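Ticket 786: Sourdough loaf setting won't bake the middle
Product: Druvik bread maker
Status: Resolved (grudgingly)
Opened by: Pieter Botha

Pieter, 7:10 am
Third loaf in a row with a handsome brown crust and a centre like wallpaper paste. I followed the Foltberg recipe to the gram. The machine beeped proudly at the end, as if we'd both done well.

Support (Jeson), 9:25 am
Sorry to hear it. Can you tell us which flour, which program, and whether the lid was opened during the bake?

Pieter, 9:40 am
Kaczorowski rye and baker's flour, half and half. Program 2. The lid was opened twice. I was curious.

Support, 10:05 am
Please leave the lid shut. Also, program 2 is the basic white cycle. Rye holds a lot more water and wants the wholemeal cycle, plus 10 minutes' rest in the pan before you turn it out.

Pieter, 4:30 pm
Wholemeal cycle, lid shut, sat on my hands. Better. The gluey bit is now the size of a golf ball and has moved to the bottom, where it presumably feels safer. My neighbour tells me to buy a loaf like a normal person.
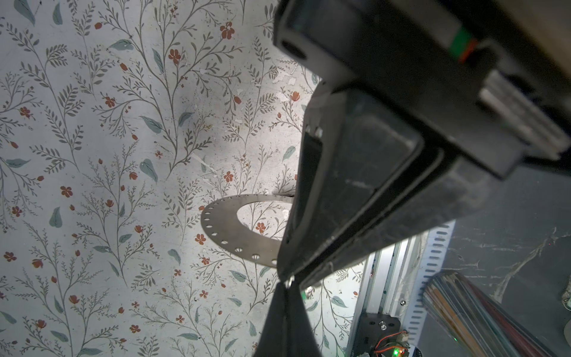
Support, 4:50 pm
Progress! Try cutting the water by two tablespoons and let the loaf cool completely before slicing. When did you cut this one?

Pieter, 4:55 pm
Immediately. It smelled good.

Support, 5:00 pm
Rye keeps setting as it cools. Overnight in a tea towel is best.

Pieter, 8:15 am
Less water, overnight in a tea towel, sliced this morning. Cooked right through, good flavour, slightly sour. I'd like it noted that the recipe says nothing about waiting.

Support, 8:40 am
Noted. Closing the ticket.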